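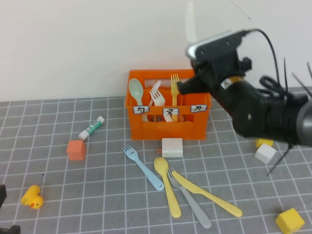
Cutlery task on the shared bench, arm at the orange caddy.

Progress report to the Clurwood small grants fund, March

The arm is up and running, and we are so pleased with how it's going! Since our last report we have rebuilt the wrist, rerouted the cable and moved everything to the quieter end of the Grube workshop. The Ivent controller board we bought with your first payment has been solid. The second board is still in its bag as a spare.

Most evenings now go into recording practice runs, with one of us driving the arm by hand. We have 2,873 saved so far, and 2,720 of them are clean enough to train on. Forks and spoons are coming along nicely. Knives are harder - the blade hides the slot just when the arm needs to see it - so we added a second view from the wrist. 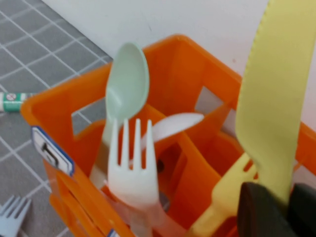
Jeltent, after reading a draft of this report, asked whether the slots could simply be made wider. They could, and we may print a wider caddy for beginners' nights, but we'd like to get the standard one working first.

Money: nearly six weeks of filament left, and two servo motors still to order. The gripper fingers need a softer pad, and we'll try silicone before buying anything ready-made.

Next up is letting the arm sort a mixed pile with no one at the controls. The bench is ours from 6 p.m. if anyone from the fund would like to come and have a go.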